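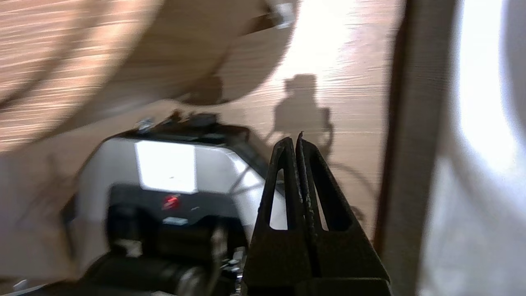
Pinza de dos dedos, vista desde la muñeca del brazo.

Última actualización: 20 abr 2026
Categoría: Charlas / Automatización / Compras

Notas de la ponente, Ebise Workneh

Abrir con el presupuesto de Grerkbridge. Pedíamos 4 brazos y se aprobaron 2. Decir la cifra sin rodeos.

Los dedos son consumible. Mirar las puntas: hay roces. En nuestra hoja de gastos no tenían línea propia, y ahora sí: 833 euros al año, con cables.

Plazos. Nigatu entrega en hasta 3 meses. Si se quiere montar en julio, el pedido sale ya. Fastunness es más caro, pero incluye la puesta en marcha. Pausa, suele haber preguntas.

Repuestos: comprar un juego de dedos por brazo con el primer pedido. Lemlem Gebru tiene la plantilla de costes y la envía a quien deje el correo.

Pasar a Erkgate. Si falta tiempo, saltar la tabla de amortización e ir directo al alquiler.

Compartido 4 veces · 2 comentarios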